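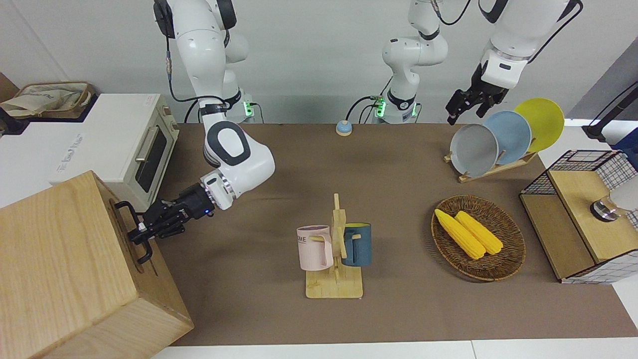
写真1 作業卓。右腕（多指ハンド）は木箱の持ち手穴、左腕（平行グリッパ）は皿立ての灰色の皿の上。

Nitby 進捗報告（見学会分）
提出先:Thiele 助成担当 Birgit Fröhlich 様
作成:Zallerside 実演班 Arnout Bakker
取り急ぎ。数字の表は経理が締まってから差し替えます。

1. 先に結論
6月の見学会は予定どおり開催。午前の部、午後の部とも実演はやりきりました。ただし午後の部の途中で一度止めています（4に書きます）。木箱の引き寄せは通し。皿の移し替えは最後の一枚を残して時間切れ。マグは片方だけ。トウモロコシは来場者の希望で予定より多くやることになり、そのぶん後ろが押しました。
予算は見学会枠3000ユーロのうち1842ユーロ執行。残額の使い道は7で相談させてください。

2. 前回報告からの進み
前回「5月中に」と書いた件のうち、済んだもの。
・左右の手先を別の形にする件。右が多指、左が平行の二本指。組み替えなしで半日まわせるようになった。
・台所卓の配置固定。茶色のマットは敷きっぱなしにし、物の置き場所はマット裏の印で合わせる方式。表に印を出すと認識側がそれを手がかりにしてしまうため、Detlefの案で裏へ。めくって確認するのが面倒だという声はある。
・制御ソフト Gamura の更新。新しい版で両腕の干渉チェックが速くなった。体感で分かる程度。計測はまだ。
・非常停止の押しボタンを見学者側にも一つ増設。係員が立つ位置の横。

済んでいないもの。
・扉の開閉（トースターオーブン）。横長の取っ手に指を掛けるところまでは行く。引き下げる途中で滑る。今回の実演からは外した。オーブンは卓の横に置いたままにしてあり、何人もの方から「あれは開けないのか」と聞かれた。次回は開けたい。
・呼び鈴を押す作業。台本には入れていたが、押す力の調整が間に合わず。強すぎると鈴ごと横に逃げる。弱いと鳴らない。
・作業手順書の英語版。手つかず。すみません。

3. 練習期間の記録
見学会までの通し練習で、試行1173回、うち成功910回。成功の数えかたは前回と同じで、人が手を出さずに決めた場所へ置けたもの。落としてから自力で拾い直した分は成功に入れてあります。ここは Fröhlich さんから前にご指摘があったところなので、次の四半期から別の欄に分けます。集計のスクリプトはDörteが直してくれているところ。
内訳は表にする時間がなかったので言葉で。

木箱:いちばん安定。持ち手の穴に指を入れて手前へ寄せる動き。穴の縁に指先が当たることはあるが、多指のほうが勝手に逃げてくれる感じで、やり直しがほとんど要らない。平行グリッパで同じことをやると縁を挟んでしまい、箱が斜めになる。右腕の担当で固定してよいと思います。

皿:左腕の担当。木の皿立てに重なって立っている皿を、縁を挟んで一枚ずつ抜く。難しいのは抜く瞬間で、隣の皿が連れてくる。角度を少し寝かせてから上げると減ることが分かったのが練習の終わりごろ。もう一週間早く分かっていれば、というところ。色の違う皿にしたのは見学者への説明がしやすいからで、認識の都合ではありません（聞かれる前に書いておきます）。

マグ:木のマグ掛けから外す動き。取っ手が支柱側を向いていると手先の入る隙間がない。人間なら先にくるっと回すところ。回してから外す、という二段の動きを教えている最中で、ピンクのほうは回せるが紺に近い緑のほうが駄目。色のせいか掛かりかたのせいか、まだ切り分けられていない。

トウモロコシ:編みかごの中の黄色いやつ。つるっとしたものより粒のでこぼこがあるほうが掴みやすいらしく、失敗が少ない。かごのほうを動かしてしまうことが時々。かごの裏に滑り止めを貼るかどうかで班内の意見が割れている。わたしは貼る派、Detlefは貼らない派（実際の家で貼ってあるわけがない、と）。もっともだとは思うが見学会の前だけでも貼りたかった。結局貼らずに実施。

失敗の理由でいちばん多いのは掴み損ねで、その次が人の側の置き間違い。後者は練習で疲れてくると増える。午後4時以降の記録は見直したほうがよさそうです。

4. 当日の流れ
8:30 電源投入、原点合わせ。左腕の根元の表示灯が緑になるまで少し手間取る。コネクタの差し直しで解消。
9:15 Rosemarieによる安全説明の予行。来場者に見せる札の文言を直前で変更。「触れないでください」を「線の外からご覧ください」に。
10:00 午前の部。Zallerside の職員と近隣の方が中心。木箱→トウモロコシ→皿の順。
11:40 質疑。予定の倍かかった。
13:30 午後の部。福祉施設と学校関係の方が多め。順番を入れ替えて皿から。
14:10 一時停止。左腕が皿の縁を挟んだところで干渉チェックの警告。上腕側のケーブルが近すぎるという判定で、実際には触れていなかった。止まるべき条件で止まったので動作としては正常。再開まで十二分。そのあいだRosemarieが質問を受けてつないでくれた。助かりました。
14:22 再開。トウモロコシの要望が続き、同じ作業を繰り返す。
15:30 終了予定、実際の終了は15:50。
16:00 片付け、聞き取り用紙の回収。

けが、物損なし。皿も無事。

5. 来場者の反応
回収した用紙はDörteが入力中。まだ全部読めていません。手元で目についたものだけ、そのまま写します。

「思っていたより静か」
「遅いけれど見ていて不安がない。もう少し速くてもよい」
「指の多いほうは少し気味が悪い。二本のほうが道具らしくて好き」
「木の箱を動かすだけなら母の家で明日からでも使いたい」
「失敗したときに何をしようとしたのか分かる表示がほしい」
「皿が落ちる音がするかとずっと身構えていた」
「説明の人の声が後ろまで聞こえない」

最後のは午前の部で複数の用紙にあり。午後から立ち位置を変えた。拡声器は次回の買い物リストに。
表示がほしいという意見は前の内部見学のときにも出ていて、今回で無視できなくなった感じ。いま見学者に分かるのは手首の小さな青いランプくらいで、あれを見ても何も読み取れないと思う。Detlefが横に画面を置いて次の動作を一行で出す案を書いているので、まとまり次第送ります。

学校の先生から、生徒に呼び鈴を鳴らしてもらって腕が動き出す形にできないかという提案。面白い。腕が鈴を押すよりずっと簡単にできる。ただし鳴らす人が線の内側に入ることになるので、鈴を卓の外に出す必要あり。安全側の確認が先。

施設の方との立ち話で、洗い物を戻すより、棚の奥の物を手前に出してくれるほうが要るという話があった。木箱の作業が受けたのもそのせいかと思う。作業の優先順位を決めるときに使える意見なので、聞き取りに別途うかがう約束をしました。日程はこれから。

6. 反省・直すこと
・質疑の時間が足りない。次回は実演を短くして質疑を長く。
・皿の作業は最後の一枚で時間切れ。順番の問題でもあるが、左腕の戻りの動きが大きすぎる。Gamura の設定で詰められるはず。要確任。
・警告が出たときの説明役を決めていなかった。今回はRosemarieの機転。手順書に入れる。
・ケーブルの取り回し。上腕に沿わせてある分のたるみを取る。干渉の誤検知はたぶんこれで減る。部品待ち。
・練習の記録用紙に置き間違いの欄を作る。
・壁が白、腕も白で、後ろの席から腕の輪郭が見にくいという指摘。背景に布を垂らすか。認識側への影響を見てから決めます。
・わたしが午前の部の最初の挨拶を長くしすぎた。

7. お金の件
見学会枠 3000
執行済み 1842
内容は会場設営、非常停止の増設部材、印刷、軽食、皿立てとかごの類い。領収書は経理へ回付済み。印刷が見積りより高かったのは札の文言を直前に変えて刷り直したためで、わたしの判断です。
残りについて、次の二つに使ってよいかご相談。
（a）次の動作を出す画面と取り付け金具
（b）拡声器
どちらも秋の見学会で使うもの。年度内の執行にはなりますが、枠の名目が「初回見学会」となっているため、そのままでは使えないかもしれないとDörteから指摘あり。名目の変更でいけるのか、いったんお返しして申請しなおすのか、教えてください。（a）は納期が長いので早めだとありがたいです。

8. 次の期間の予定
・オーブンの扉。指の掛けかたを変えて試す。それでも滑るようなら指先の材質を変える。
・紺緑のマグの切り分け。左右の掛け位置を入れ替えて同じ練習。
・皿抜きの角度を寝かせる方式で練習を取り直し。旧方式の分とは混ぜずに集計します。
・鈴の件の安全確認。Rosemarie担当。
・施設への聞き取り。Dörteとわたし。
・手順書英語版。今度こそ。

秋の見学会の時期は Zallerside の施設側の工事しだいで、まだ確定できません。決まり次第ご連絡します。Fröhlich さんがいらっしゃれるようなら午後の部をおすすめします、午前は原点合わせが長引くことがあるので。

9. 添付について
聞き取り用紙の写しは名前の欄を消してから送ります。練習の生の記録は容量が大きいので共有フォルダに置いておきます。フォルダの権限が切れているかもしれず、開けなかったらDetlef宛てに一言ください。わたしは来週前半は不在がちで、返信が遅くなると思いまます。

Bakker

追記:3の「木箱」、右腕担当で固定と書きましたが、Detlefから左でも一度は試せと言われました。指先の材質を変える話とまとめてやります。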